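The 40-Minute Evening: Does Shutting Off Screens at Night Do Anything?

Health & Home, January issue
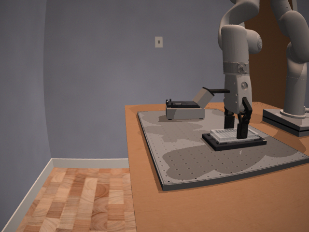 Every winter the same advice comes back around, usually with a new name on it. This year's version landed in my inbox as the Prular Method, and it says you should put away every screen 40 minutes before bed, drink something warm, and write down three things you plan to do the next day. Do that for 24 nights and you will, the mailing says, "reset your sleep for good."

I have some questions about "for good."

Several readers wrote in to ask whether the Prular program is worth the money, so I signed up. For your fee you get a printed journal, a set of emails that arrive at 7 p.m., and access to a members' page where people post their sleep scores. The journal is nice enough. It has thick paper and a ribbon. The emails are short and cheerful and, after the first week, mostly about the other things Prular sells. I was offered a pillow spray on night six.

The claim that got my attention was the one on the front page of the site, where it says that 600 people tried the method and "reported deeper sleep." I wrote to ask how those people were picked, how deep sleep was measured, and what happened to anyone who signed up and quit. The reply thanked me for my interest in better rest. I wrote again. The second reply said the 600 were customers who had filled out the survey at the back of the journal on the last night.

Think about who fills out a survey at the back of a sleep journal on night 24. It's the people who made it to night 24. If you bought the thing, hated it, and threw it in a drawer on night four, you're not in the count. If it made no difference and you got bored, you're probably not in the count either. I asked how many journals had been sold in total and got no answer to that one.

Then there is the question of what "reported deeper sleep" means. The survey asks, "Do you feel your sleep is deeper than before?" and gives you yes, somewhat, and no. The site puts yes and somewhat together. I'd have checked "somewhat" myself, in the spirit of being polite to a journal.

None of this means a quiet hour before bed is a bad idea. I like a quiet hour. My trouble is with the way a reasonable habit gets boxed up with a number, and then the number does all the selling. Why 40 minutes? Why not 30, or an hour? The welcome booklet says it is "the time the brain needs to power down," with no source. Womadus, which sells a competing bedtime app, tells its customers they need 90. They can't both have found the magic number, and my guess is that neither one went looking very hard.

A word about the scores, too. Prular suggests you use a tracker, and a lot of people on the members' page wear one made by Meng. I borrowed one for the test. On a Wednesday when I lay awake for a long stretch listening to the radiator, it gave me my best score of the month. On a night when I slept straight through and woke up feeling great, it told me to "take it easy today." I'm sure there are gadgets that do better than this one did on my wrist. Still, I'd be careful about letting a number tell you how you feel before you've had a chance to notice for yourself. More than one person on the members' page said they had started to worry at bedtime about what their score was going to be, and I can't think that helps.

So what did I get out of it? I did go to bed a little earlier. I did leave my phone in the kitchen, and I've kept that up most nights. The list of three things for tomorrow was useful on work nights and silly on weekends, when it said things like "laundry" and "more laundry." The warm drink meant I got up at 3 a.m. more than I used to. You may be younger than I am and this may not apply.

If you want to try it, here's the free version. Pick a time to stop looking at screens. Any time you can stick to will do. Charge the phone in another room. If your head is full, write down what's in it on whatever paper is handy. Keep it up for a few weeks and see if you feel different. If you don't, you're out nothing. And if you've had bad sleep for months, or you snore and wake up tired, or you're nodding off during the day, please skip all of this and talk to a doctor. A ribbon bookmark isn't going to sort that out.

I did ask for a refund, to see what would happen, as the site promises one "no questions asked." There were four questions. The money came back in the end, minus shipping.

Next issue: the Gurnik humidifier, which several of you have asked about, and which claims to cut down on winter colds. I've already written to ask how they know. If you own one, send me a note and tell me how it's been, good or bad. I'd like to hear from the people who put theirs in the closet, too.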